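## 4. Cleaning the glass top

Read this section before the first cleaning. It is valid for the Lumenta round table with glass top and black frame. For the wooden top, see the Prorkum leaflet.

**You need:** one soft cloth for washing, one dry cloth, lukewarm water, and mild dish soap.

1. Take small things off the glass. A big container can stay at the back, but then you must move it once during the work.
2. Check the floor under the table. Cables on the carpet should lie flat and away from the table feet.
3. Mix 16 drops of soap in one liter of water. More soap leaves stripes.
4. Make the cloth damp and press the water out well.
5. Wipe from the middle to the edge, in long and slow movements.
6. Dry with the second cloth at once.

> **Caution:** Do not lean on the edge with your full weight, also not when you want to reach the far side. Walk to the other side of the table.

> **Note:** If there is printing on your glass, wipe over it softly and only with the flat cloth. Do not scratch it with a nail or a blade.
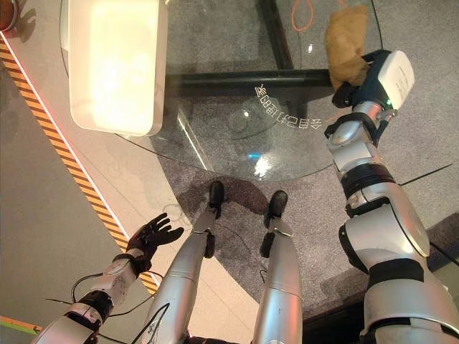 7. Fold the cloth again when one side is dirty. A crumpled cloth cleans only with its high places, and the glass stays cloudy between them.
8. Look at the glass from a low angle, against the light. Stripes are easier to find in the morning – lamps from the ceiling make strong reflections and hide them.
9. Wipe the frame bars under the glass with the damp cloth, then dry them.

Replacement pads between glass and frame have part number 384. Please ask Vinh Phan at Sekivberg for them, and say if your table is from before May.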